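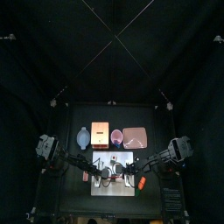

Humov opens its play and household sorting shelf to families across Mulligan

January 18, 2026

Humov is delighted to announce the opening of its new lending shelf in Mulligan, where families can borrow toys, bowls, boxes and trays for sorting and tidying games at home. The shelf starts life with 2246 items, all of them donated by local households, and it is free to join.

The idea grew out of a small trial at the Cemik community rooms last April. Families took home a mixed bundle of everyday containers and toys, played with them for a fortnight and brought them back. Demand was far greater than expected (one bundle had a waiting list before it had even left the building!) and by the end of the trial 1177 items had been lent out.

Each bundle mixes things that don't obviously belong together. A pink cup might share a bag with a pale blue bowl, a rectangular tray and a box in a warm copper colour. Children decide for themselves what goes where, and it's wonderful to see how seriously they take it. Some sort by colour, some by size, and plenty invent rules that the grown-ups never quite work out.

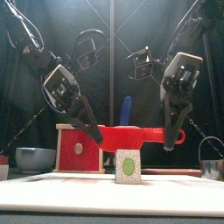
Red toy with a ring-shaped handle, speckled cube and grey bowl.

Toys and household pieces go out side by side, so a metal pail or a ceramic bowl is just as likely to turn up as a building block. Smaller pieces are kept in separate bundles for older children, and the label on each bag gives the suggested age.

Members may borrow 2 bundles at a time and keep them for up to three weeks. Donations are very welcome, especially sturdy bowls, lidded boxes and bright plastic cups. Please wash everything before dropping it off at the Cemik rooms.

Storage for the shelf has been provided by Nustex, whose units now fill the back wall of the lending room.

Families can join at the Humov desk in the Cemik rooms, Mulligan, during normal opening hours.

ENDS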